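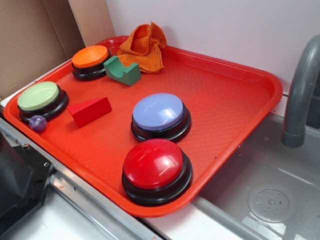
Dardo Domínguez wrote back within the hour to say the parcel map was still hiding every lot on the Dufour side of the rail line, and could we please look again before applications open.

Ticket: Grisville surplus lots, map and list don't match
Opened: Tuesday, July 7, 2020
Priority: High
Status: Resolved

Reported problem
The downloadable list shows 2,393 council-owned lots. The map shows 200 fewer. Search by street address works for the missing ones, but no pin comes up and the "Apply to buy" button stays grey.

Log

09:40 Cleared the map cache and reloaded. No change. Same result in a second browser and on my phone.

10:05 Compared the list with the map export. Every missing lot is in Dufour, and every one has a parcel number starting with a zero. Great clue, thanks Dardo!

10:30 Opened the overnight import from Istesis. The leading zeros are there in the source file and gone by the time it reaches our table. The list reads straight from the source, so it never noticed.

11:15 Changed the parcel number column from number to text on the test site and ran the import again. Pins came back for 170 lots. I may have cheered a bit. Still 30 to find.

11:50 Found them. Their zoning code was retired when the Pralledero plan was adopted, and the map filter drops any code it doesn't recognise. Added the old code to the lookup table and pointed it at the new one.

12:20 Test map now shows 2,393. Clicked through 75 lots, mostly Dufour with a handful from the centre of town. Pins, lot sizes and asking prices all agree with the list, and the button works on each.

13:10 Pushed to the live site. Cleared the cache again.

Reply from Dardo, 13:35
They're all there! I checked the corner lots on our street first, as the neighbours have been asking about those for ages. One small thing: two of them show the old street name.

14:00 Street names come from a different table, so I've opened a separate ticket for that. It doesn't stop anyone applying. Really good catch all the same, and please keep them coming.

14:05 Closed. If a pin goes missing again, reopen this ticket and include the full parcel number, zeros and all.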